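Print this message | E-mail this message to a friend
Posted September 26, 2021, by the list member at Bassey

Subject: Re: Budget for small arms, second bench

Hello all,

Thank you for the many answers to my first message in August. I reply to the one below, as it asks the questions which our purchasing office asked me too.

> You write that you want 4 arms of the small type for the teaching
> lab. Why not buy one good industrial arm for the same money? At
> Mavmont we did this and we are happy with it. Also I do not see
> in your plan any line for spare parts or for the tables. I think
> your number of 3000 is too low if it must include everything.
> Please tell us what the students will do with the arms, then it
> is easier to give advice.

You are right that I did not explain the work. It is a simple sorting task. The student guides the arm to a duck, closes the gripper, and brings the duck to the tray. Then we change the positions and repeat it, until there are enough good recordings to train from. The Fusta bench, where we learned the method, makes 80 recordings for one task, and I take the same number for our plan.
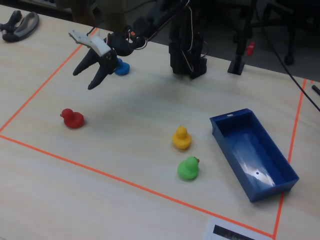 The money is 3000 dollars for this budget year, and it can not be moved to the next one. I have divided it so that the arms take the largest part, then the cameras, then the small things. I was surprised how cheap the small things can be. A border of orange tape on the table, a plastic tray and some rubber ducks in different colors are enough to start, and I will not ask for a special work cell. What costs more is the time to prepare everything the same way on each bench, and this I can not put in the purchase form.

About the industrial arm: I have considered it. With one arm, one student works and the others look. We have 16 students in the course, so with 4 arms there are groups of four, and each person gets a turn in one lab session. Also, when a student drives a small arm into the table, I want to replace a cheap motor and continue. I understand that Mavmont has a different situation, with fewer people and heavier parts to move.

For the spare parts you have convinced me. I have now added a line for servo motors, for cables and for one more set of gripper fingers. The quotation from Trustix did not include cables of extra length. I asked for a new one, because the cable must have enough slack for the arm to stretch out fully without pulling on the connector.
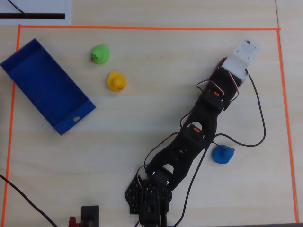 Do we need to buy new tables too? The tables we have are good enough for the first year, if each arm gets a mounting plate and two clamps, and I have put the clamps in the budget.

There is one point where I am still not sure. Trustix offers the arms as a kit or already assembled. The kit is cheaper, but somebody must build it and calibrate it, and in our lab this somebody is me. If I buy one assembled arm and three kits, I have a reference to compare with when a kit does not move as it should. Has any person on the list mixed them like this? I would like to know if the assembled one and the kit use the same screws and the same firmware.

I also want to keep a small reserve for printed parts. The white plate at the gripper is a piece I would like to have two or three times in the drawer.

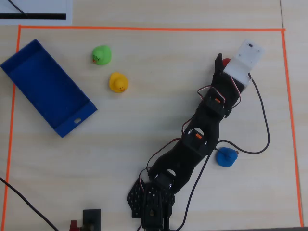 WHAT I WILL ORDER, AND WHEN

First order: one assembled arm, one power supply, one camera with stand, tape, trays, ducks.

Second order, when the first bench works: three kits, the remaining power supplies and cameras, clamps, spare motors, cables.

Last order: gripper fingers and material for the printer, with the money which is left.

If you see something missing, please write to the list and not only to me, so other labs can use the answer. I must send the form to purchasing soon, but the second order can still be changed after that.

With kind regards from Bassey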